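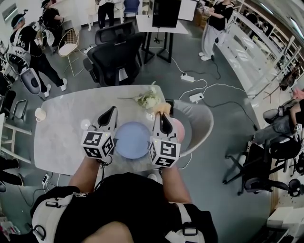 Cream-white flowers, blue plate, pink plate.

Teguh Wuisan
2018-12-27

1/ OK, the Falmont commuter e-bike. Four people have now sent me the same link and asked if they should buy one with their holiday money. I rode the demo at Mandagi Cycles twice in November, so I have opinions, and most of them are about the brochure.

2/ The big number on the front page is 100 miles on a charge. Flip to the back and the small print says lowest assist level, flat ground, light rider, no wind, warm day. I live in Brerby. We get maybe two of those at once, in June.

3/ I asked Falmont by email what speed the test was run at. Got a very friendly reply that repeated the 100 miles and told me to "explore the riding modes." No speed. If you have a good test you usually want to tell people how you did it.

4/ So I did my own, which is not science either. Full battery, middle assist, shop to the top of Rillovach Road and back, then laps of the reservoir until the motor quit. I got 59 miles. Cold day, one stop for soup, me plus a backpack and a lock.

5/ 59 is fine! I want to be clear about that. Most of you ride to work and home again and would charge it twice a week. My problem is with selling a 59 mile bike as a 100 mile bike and leaving the buyer to find out on the wrong side of the hill.

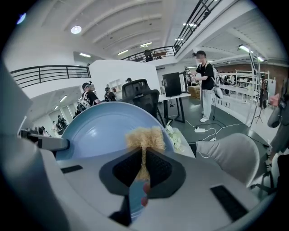
6/ The battery. They say it's good for 2000 charges. The model went on sale this spring. Even if someone had charged one every single day since then they'd be nowhere near that, so the number comes from a lab or from the cell supplier or from a guy in marketing. I asked which. Still waiting.

7/ Ask what "good for" means, too. Does the pack still hold most of its range at the end of that, or does it merely still turn on? Those are very different bikes. The warranty covers two years and doesn't mention lost range anywhere. I read it twice, and then Anjani Kwok read it for me and she couldn't find it either.

8/ Price is $2000, and that's with no rack, no fenders and no lights. Add those and it costs more than the bike next to it in the shop, which comes with all three. You can argue the Falmont motor is nicer. I'd say a little nicer, on hills only.

9/ Things I liked, so you don't all yell at me: brakes are very good. The walk mode works on the ramp at the train station. Seat's comfortable. The display can be read in full sun, and you'd think everybody would have figured that out by now.

10/ Things I didn't: the charging port sits low, right where the front wheel throws water. There's a rubber flap over it – it popped open on me both rides. Maybe the demo bike was tired. Rohani Ismail bought hers new and says the flap stays shut if you push it hard with your thumb every time, so make of that what you will.

11/ Also the app. You need an account to change the top assist setting. Why does a bicycle need my birthday?

12/ Somebody's going to say every brand inflates range. Sure, they do. I've complained about the others as well, scroll down. Ilango Bangera did a whole summer of range runs on his own bikes and not one of them hit the sticker. The worst was further off than this one.

13/ If you're still tempted: borrow the demo for an afternoon, ride your real route with your real bag, and look at the battery when you get home. Mandagi will let you if you ask and leave an ID. Don't do the parking lot loop, any e-bike is fun in a parking lot.

14/ And get them to write down who replaces the battery, what it costs today, and whether they keep it in stock. I asked at the counter and got three answers from two people.

15/ Kamarul Siregar wants to know if I'd buy one. At this price, no. Used, with a fresh pack and the fenders already on it, I'd go look. Will add to this if Falmont ever gets back to me on the test speed.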